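Narside bottle return plan moves ahead after council vote

NARSIDE - Shoppers in Narside will pay a small deposit on most bottled drinks from March, after the town council voted Tuesday night to go ahead with a return plan that has been argued over for two years.

The deposit will be 9 cents a bottle. Buyers get the money back when they bring the empty bottle to a store that takes part or to the town recycling yard on Vallow Street.

The measure covers water, soda, juice and sports drinks sold in plastic bottles. Milk, cooking oil and cleaning products are left out. Glass is also left out for the first year, though the council can add it later without another full vote.

Efa Rees, who runs the town's waste office, told the meeting that plastic bottles make up a large share of what her crews pick up along the river path and behind the ball fields.

"We already pay for these bottles," Rees said. "We pay for them in overtime every summer. I would like to see that money go to fixing trucks."

Stores with a sales floor of more than 500 square feet that sell covered drinks will have to take bottles back. Smaller shops can choose to join. Each store may limit a single customer to 100 bottles a day, and may turn away bottles that are crushed flat or still have liquid in them.

Caps can stay on. An early draft of the rules asked people to take the caps off and sort them, but that section was dropped after the yard said its new baler can handle both together. Labels must also stay on so the store can read the code. 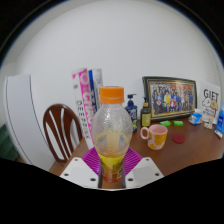
Bottles with screw caps will be accepted with the cap in place.

The vote was 4 to 3. Members who voted no said the rules would put too much work on store staff and could push shoppers to Estus, the next town over, where there is no deposit.

Several store owners spoke before the vote. The manager of the Dewulf grocery on Main Street said his back room is already full on delivery days and he does not know where bags of empties would go. He asked for pickups at least twice a week. The council agreed to add that to the plan, with the town paying for the second pickup through the end of the first year.

A woman who runs a sandwich counter near the bus station said she would probably not join, but would point customers to the yard. Another owner said he had sold drinks under a deposit law in a different state and that most of the trouble came in the first month, when people brought in bottles they had bought before the law started.

To deal with that, covered drinks sold in Narside will carry a small round sticker until bottlers can print the deposit on the label. Bottles without the sticker or the printed mark can still be recycled, but no money will be paid for them.

Deposits that go unclaimed will be held in a separate fund. Half of it will go to the stores to cover handling, and the rest to the waste office for river cleanup and new bins. The council will get a report on the fund every three months.

Schools and clubs can apply to collect bottles in bulk. They will be paid by weight at the recycling yard and will not have to go through the stores. Forms for this will be at the waste office and the public library.

The yard will stay open until 7 p.m. on weekdays once the plan begins, two hours later than now. Weekend hours do not change. Rees said the longer hours can be covered with the staff she has, but that she may ask for one more part-time worker in the next budget.

The council also told the waste office to mail a one-page guide to every household before the start date. It will list the stores taking part, the drinks covered and the hours at the yard. A version in Spanish will be sent at the same time.

Store owners who want to sign up early, or who have questions about storage and pickup days, can call the waste office between 8 a.m. and noon.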